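2022-04-15
Table setting and clearing, workshop notebook, Irnadstead
by Ķēniņš

Started with the white table today. Yesterday I left it in bad condition, there were tape pieces on the surface and one long mark from the gray pen, so the first half hour went to cleaning. Warm water and a little dish soap is enough. The stronger cleaner from the Flukel box leaves a dull film, please do not use it on this table again. I put the bottle back on the top shelf with a note on it.

After this I took the box of table things and went through it. We have 83 pieces on the list now. In February it was 100, and the difference is mostly small fruit and the two broken cups, which I threw away myself and forgot to write down. I have corrected the list. If you take something out for longer than one day, please write it in the column on the right side, also if it is only a spoon.

The purpose of the week is to decide which pieces belong in the basic set. The basic set should fit in one box, and any person should be able to put it on the table in a few minutes without asking me. So far I have these in:

large round plate, lavender-gray
small plate, white
ketchup bottle, red, with label
strawberry
the bowl with straight sides
two spoons, one fork
dish cloth, folded in four

I am still not sure about the bowl. It is nice in the hand but it takes too much place in the box, and nothing goes inside it when the lid is closed. Maybe the smaller bowl from Dralora is better, but it came with a rough edge and I must sand it first.

The large plate was the question of the morning. I wanted to know if it is large enough that the ketchup bottle can lie across it and not roll away. The rim is quite low, so I had my doubts. I tried with the bottle in different directions: straight across, along the table edge, and diagonal. For the diagonal I put the base to the far left side and the cap to the near right. 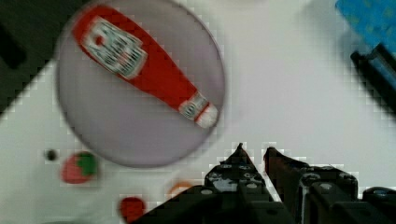

The whole bottle fits, with the cap ending close to the rim, and there is free plate left under it. I would like to keep this as the standard lay for the "clear the plate" exercise. With the bottle lying down, people must think where to hold it, at the neck or at the body, and this is more interesting than standing. When it stands, everybody takes it in the middle and the exercise is finished.

About the strawberry I have a different opinion than before. Last month I wrote that it is too small and should go out. But it is useful next to a big thing like the plate, and the green leaves make it easy to see which side is up. So it stays. I keep it on the table below the plate, to the left, not on it. If it starts on the plate, it is already in the way of the bottle, and then we have two exercises mixed in one.

Order of work for laying the table, as I did it this afternoon:

1. Wipe the table, let it dry.
2. Large plate first, toward the left, with table free in front of it.
3. Bottle across the plate, label up.
4. Strawberry on the table.
5. Other small things last.

I did this 14 times to see if it stays the same. The plate moves a little each time, because I have no mark for it. I do not want tape on the table again (see above), so I will make a paper template with a round cutout, which we can put down and take away. The thick brown paper in the lower drawer should be good. The printer paper is too thin and lifts at the corners.

One more thing about the label. The paper labels on our food pieces get worn when they are washed with the plates. Please wipe the bottles with a damp cloth only and do not put them in the basin. The plates can go in the basin, they have no print.

Clearing took longer than laying, as always. I think it is the box. It has no inside walls, so everything falls together, and next time you must dig for the small pieces. I cut cardboard dividers for one half and tried it: plates standing on the left, bottle flat along the front, fruit in the corner. It closes well. The second half I will cut when the new cardboard is there, I ordered 100 sheets so we have also for the other boxes.

Open points:

— sand the edge of the Dralora bowl, then decide between the two bowls
— paper template for the large plate
— dividers, second half
— find the lid for the cutlery tray, I think it is in the cupboard by the window
— does the cloth belong in the box? It was damp two times when I packed it, and I do not want a smell in there. Maybe it should hang at the sink and stay out of the set.

The forks I did not look at today. There are three kinds mixed together, and I prefer to do this with a fresh head.

Last updated: same day, evening, after the box was packed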